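Casa & Rotina | Dobrar e arrumar
Imprimir | Enviar por e-mail

Continuo firme na minha campanha de dobrar roupa em cima da cama, e esta semana foi a vez das mangas compridas — as minhas inimigas de sempre!

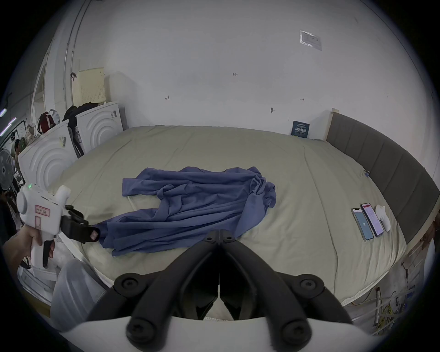
O truque é esticar primeiro as mangas e só depois mexer no corpo da peça.

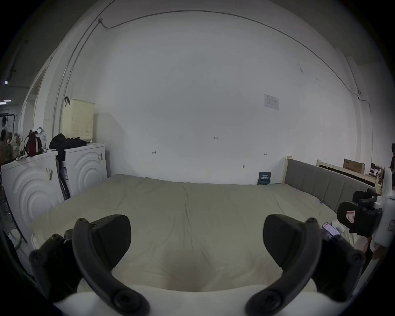 Antes de começar, aliso bem a cama com as mãos (sim, as duas). Um vinco leve no meio, como o desta coberta bege-esverdeada, até me ajuda: alinho a gola por ele. O celular pode ficar no canto.
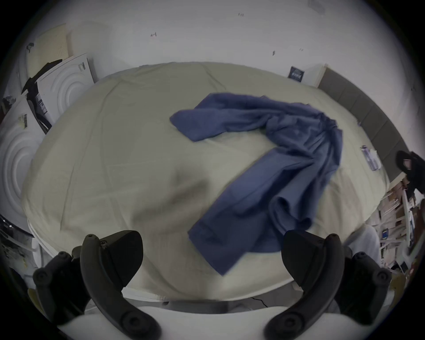

Peça azul, ainda toda torcida.

A leitora Elis Ellis me escreveu que enrola tudo, até camisa social. Tentei, Elis, e voltei correndo para a dobra em três.

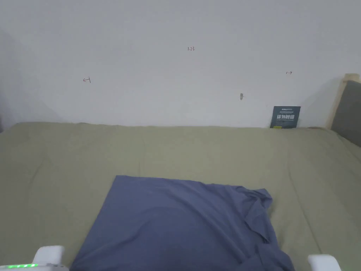
Em agosto falo das toalhas, e aceito dicas!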